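Pisodow Club Member Records
Data card and notes for users

Summary

Pisodow is a set of 1,636 short records about past members of small fishing, rowing and social clubs. Each record covers one person and was typed up from a club newsletter, an annual dinner program, a memorial page or the back of a photograph. The records are in plain text with one table that ties them together. Morven Kerr did most of the typing. Kirsten Lévesque built the table and looks after the corrections.

What is in the folder

members.csv: one row per person
notes/: one text file per person, named by record number
clubs.csv: one row per club, 33 rows
sources.csv: where each note came from
changes.txt: corrections, newest at the top

Fields in members.csv

id: record number. Numbers are never reused, so there are gaps.
name_as_printed: the name exactly as the source has it, nicknames and misspellings included.
name_sorted: last name first, cleaned up by us.
club_id: matches clubs.csv. A person who belonged to two clubs has two ids here with a semicolon between them.
offices: president, dock master, steward and so on, in the words the club used. We did not merge "secretary" with "corresponding secretary."
joined, left: years only. Blank if the source doesn't say.
born_place, last_place: town and state where given.
service: military service if mentioned, copied as written.
trade: what the person did for a living, same rule.
died: year only in this release, even when the source has the full date.
checked: y if a second person compared the record with its source.

How the records were made

The oldest newsletters came to us as photocopies of mimeographed sheets, and some were too faint for text recognition. Those were typed by hand. The rest went through recognition first and were then read against the page. Where a word could not be made out, the note has [unclear]. Where we guessed, the guess is in square brackets with a question mark.

Captions were the hardest part. Club captions tend to run "back row, left to right" and then leave somebody out. If the names and the people in a photograph didn't match up, we kept the names and set checked to n. No photographs are included in the folder.

Of the full set, 600 records come from a single club, Maglaya Rod and Oar, which kept every newsletter it ever mailed. Counts by office or by decade will lean heavily toward that club unless you take this into account. Clubs with fewer than five members on record are grouped under club_id 99.

Known problems

138 records have no year of any kind. They are kept for the names.

Women are often listed under a husband's name in the older newsletters ("Mrs. R. Tolland"). We added a first name only when another source gave one. The original form stays in name_as_printed.

Fathers and sons with the same name have probably been merged in a few places. If you find one, send both source lines so we can split the record.

Retirement moves are recorded better than other moves. A newsletter would mention that someone had gone south and would say nothing about a move across town.

The Ninix Bay pages were scanned out of order. Page numbers in sources.csv follow the scan and don't match the printed numbers. 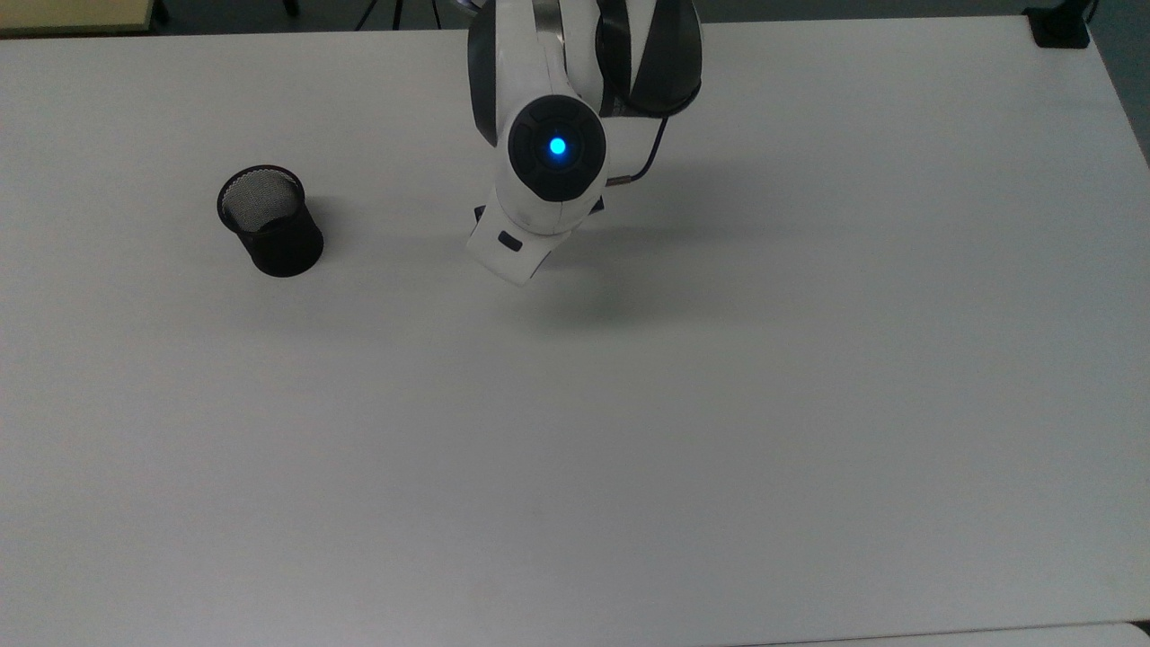 Privacy

Everyone in members.csv is known to have died or was a member so long ago that we treat them as such. Street addresses, phone numbers and causes of death were removed. Surviving relatives named in memorial notes appear as [relative]. Family members can ask for a record to be changed or taken out, and they don't have to give a reason.

Use

Free for family history, club history and teaching. Please don't load the names into a paid people-search service. If you print a note in a club book, credit the club named in sources.csv and then Pisodow.

Opening the files

All files are UTF-8. Some spreadsheet programs will turn the year ranges in clubs.csv into dates, so import that column as text. The Plusau viewer we used for checking is not needed to read anything.

Corrections

Write to Kirsten with the record number, the field and what it should say. A copy of the page helps. Changes are batched and go out each March. Morven still has one box of dinner programs from the Maglaya club to type, and those will be added with new record numbers at the end of the table.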